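Moss mornings at Poltdale

I have fallen completely for mosses, and I blame the Poltdale wood. I'd been walking there for years with my eyes on the birds, and then in March I sat down on a wet log to eat a sandwich and noticed that the log had at least three different greens on it. Three! One was feathery, one was like a tiny pine forest and one looked like somebody had spilt velvet. That was it, really. I bought a hand lens on the way home.

Noemí Ibarra's walking group has been recording the wood for longer than I've been in it, and they kindly let me tag along. We meet at 9 by the lower gate and manage, on a good morning, to get 40 paces before lunch. You simply can't hurry. Every ash trunk has a different set of lodgers on its north side from the ones on its south side, and the old coppice stools are whole countries. 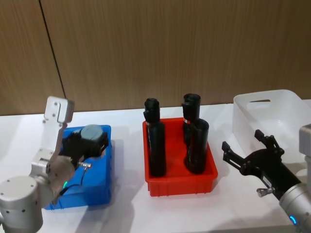 Ysaline Rey wrote in to ask whether it's all right to take samples home, as she has read both yes and no. A pinch is fine where you have the landowner's permission, Ysaline, and a pinch really does mean a pinch (think thumbnail). Fold it in a paper packet, write the place and what it was growing on, and let it dry. It'll keep for years, and a drop of water brings the leaves back to shape in minutes. I still gasp every time.

My own packets now fill a shoebox. The highest number so far is 616, though I should confess I started at 546, so that's 70 packets and one very strange numbering system. (I carried on from my old feather notebook. It made sense at the time.) 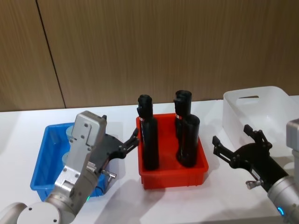
Maxence Guillot reckons I should stop collecting and learn the common ones properly in the field first, and that a beginner who knows a dozen species by sight is better off than one with a box full of question marks. He's right, and I've been trying! Swan's-neck thyme-moss I can do at a glance now, and common tamarisk-moss, which is like the smallest fern you ever saw. The feather-mosses still beat me about half the time.

What gets me is how much they hold. 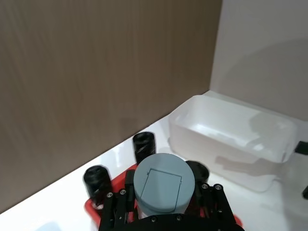
After a dry spell the bank above the stream looks crisp and finished, all browny gold, and then one night of rain and the whole thing is plump and shining by breakfast. I went up early last week just to see it and came back with soaked knees and a slug on my sleeve.

Next on my list is the boggy corner past the footbridge, where Noemí says there are sphagnums in red as well as green. I'm borrowing some proper wellies.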